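Biltton Prutow Looper Pedal Review

Posted Friday, November 26, 2021 by Elis Prothero

I write songs alone, mostly at night, and a looper is how I hear a second part before I ask anyone to play it. The Prutow is Biltton's small one. It has a single footswitch, two knobs and a stereo output. I have used it since May on demos and at four shows with Veronika Simon, who sings and plays a nylon-string guitar.

Sound

Loops come back clean. I ran an acoustic guitar with a pickup, then a cheap keyboard, and heard no loss of top end on either until the sixth or seventh layer. After that the low mids get thick, so I turn the guitar down a little before stacking more. Vocals through a small mixer were fine too, though you need to watch the input light.

The switch

The footswitch is firm and has a click you can feel through a boot. Timing is good. Stopping a loop takes a double tap, and I missed it twice on stage in the first week. Veronika never got used to it and bought an external stop switch. I would do the same if I played out every weekend.

Memory

There are 10 slots. Each one keeps its loop when the power is off. You can't name them, so I keep a strip of tape on the side with song titles on it. Moving files to a computer is slow but it works, and my copy of "Kun" went over with no dropouts.

Power and build

It does not take a battery. The supply in the box is noisy – a low hum that shows up as soon as you add any gain – and I swapped it for an isolated one. The case is metal. The knobs are plastic and stand a bit high, and one of mine got knocked loose in a gig bag. It pushed back on.

Price

I paid $174 new. Used ones go for less, but ask whether the supply is included.

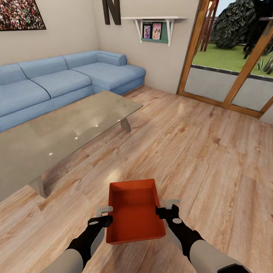 Verdict

A good looper for writing and for small shows. The stop control is the weak point, and you should plan on buying a better power supply. I'm keeping mine. Next month I'll try it with Sándor Barta's drum machine and add a note on how well it syncs.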